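Flitico Alphabet Blocks: a long-term review
4 Jul 2021
Filed under: Toys, Things I Have Trodden On

I did not set out to become a man with opinions on wooden blocks. My sister's family had a set, my daughter spent an afternoon refusing to leave their house without it, and by that evening I had two browser tabs open and was comparing corner radii. There are worse ways to spend a Sunday night, but I'd have to think about what they were.

The shortlist came down to Hasido, McKinnon and Flitico. Hasido make a very tasteful set in shades of oatmeal and slightly darker oatmeal, which photographs beautifully and which my daughter looked at in the shop the way I look at a tax return. McKinnon's are the traditional choice and are priced as though each one had been to university. That left Flitico, who do a big mixed set of 109 pieces in what their box calls "joyful tones". I would call them loud. We have had them for seven months now, which in toddler terms is long enough for a fair trial and an appeal.

First, the box. It is a thin cardboard affair with a lid that fitted perfectly on the day it arrived and has never fitted since. The blocks had been packed by someone with a gift for geometry, in an arrangement I have not been able to reproduce, and they now live in an old washing-up bowl. If you are buying these as a present, buy a drawstring bag to go with them. The parents will be too polite to ask.

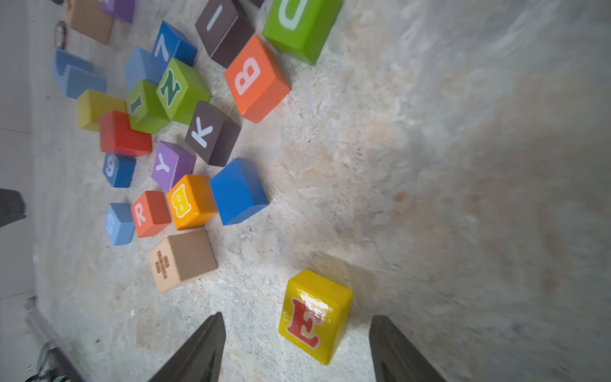 Colour is where Flitico have gone all in, and it's the main reason I'd choose them over the oatmeal. No two neighbouring letters seem to have been decorated by people on speaking terms. The E is a glossy yellow with a big red serif letter edged in white, like something off the side of a fairground ride, while the K is white on dark brown and would look at home on the door of a solicitor's. Y gets lavender. B is yellow on orange with a red outline, and I have grown fond of it. The one I'd send back is the I, dark green on a green block, which my daughter overlooked entirely for the first month and which I still can't read across the room with the lamp on. Then you come to a plain wood one with a plus sign on it, looking like it has come to do the accounts.

The numerals have the usual problem. A 6 is a 9 the other way up, and there's no little line underneath to settle the matter. In our house this has led to some 3 serious disagreements, all of which I lost. A child of two does not care. A child of four will want a ruling, and will remember it.

As things to build with, they're good. The faces are flat, the weight is sensible, and a tower of seven will stand up on our floor, which is speckled, elderly and level only in places. The gloss is a mixed blessing. It wipes clean of yoghurt in one go, but it's slippery, and anything ambitious with an overhang comes down sooner than it would with bare wood. My daughter regards the coming down as the point, so I mention it mainly for fathers.

The same floor has been hard on them. Two corners have gone soft and pale where the paint has been knocked off, both on blocks that were thrown at the skirting board with real conviction. I rang Flitico to ask about replacements and got a Bhupendra Saxena, who was charming, and who explained that single letters are not sold separately but that he could offer me a second set at a modest discount. I said I'd think about it. I have thought about it. I do not need 218 blocks.

My neighbour Wing-sze Kan has the Clusex magnetic ones, and I borrowed them for a week in the interests of science. They stick together, which sounds like an improvement until you try to spell anything and the letters repel each other like cousins at a wedding. They also cost more. Back they went.

On spelling: don't expect too much. The educational leaflet suggests laying out simple words together, and we did manage CAT once. Mostly the blocks get spread diagonally across the room in a sort of sprawl, and I walk through it in the dark with a glass of water. The corners, I can report, are less rounded than I believed when I had those two tabs open.

Good: cheerful, solid, easy to clean, plenty of them.
Less good: the box, the green I, no spares, slippery when stacked high.

Four stars. It would have been four and a half with a decent lid.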